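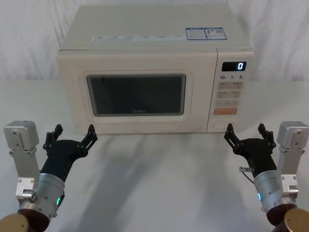 **Figure 4.** Countertop microwave oven, front view, with the door on the left and the control panel on the right.

Why do buyers of limited-run game figures keep paying resale prices when a restock has already been announced? Most of the buyers we surveyed did not trust the restock to reach them, and they treated the resale price as the cost of being finished with the search.

### 4.2 Restock announcements and resale behaviour

The survey covered 176 collectors who had tried to buy at least one figure from the Stomatier line during its first release window. Respondents were recruited through two trading boards and the mailing list of Ekgate, a mid-sized hobby retailer that handled a share of the preorders. The listing data come from a separate source: 928 completed resale listings, each matched to a figure name, a condition grade and a final price including postage.

We expected prices to fall once the publisher confirmed a second production run. They did fall for the common figures, and quickly. For the two figures that unlock in-game content, Wundasik and Kwofie, prices dipped for a few days and then went back to where they had been. Sealed and opened copies behaved the same way, so the recovery can't be put down to collectors who keep their boxes unopened.

The free-text answers help here. Many respondents described the first preorder in some detail: the page that would not load, the basket that emptied itself at the payment step, the confirmation email followed two days later by a cancellation. Having gone through this once, they assumed the restock would go the same way. One respondent wrote that she had "already done my queueing for this one" and bought a Kwofie from a reseller that evening, knowing that more were coming in March.

Abubakari (working paper) calls this search fatigue and treats it as separate from impatience. Our data partly support the distinction. Respondents who had a preorder cancelled were more willing to pay above retail than those who simply missed out, even when both groups said they were happy to wait for delivery. The gap was widest among people who wanted the in-game content and had little interest in the figure as an object - a group we had thought would be the most price-sensitive.

Purchase limits made less difference than we had assumed. Ekgate capped orders at one per household and a competing seller had no cap, but cancelled orders were reported at both. Several respondents favoured a paid waiting list with a refundable deposit of 35 dollars, and a few said they would accept a deposit of 100 dollars if it guaranteed a unit. We did not test these amounts and they should be read as opinions only.

Two cautions apply. The sample leans toward people who post on trading boards, and they probably care more about resale prices than a casual buyer does. We also can't see private sales, where friends often trade at retail. Comfort Amissah coded the free-text answers, and a second coder checked a portion of them; disagreements were mostly over whether a complaint was aimed at the retailer or the publisher. The coding scheme is given in Appendix B.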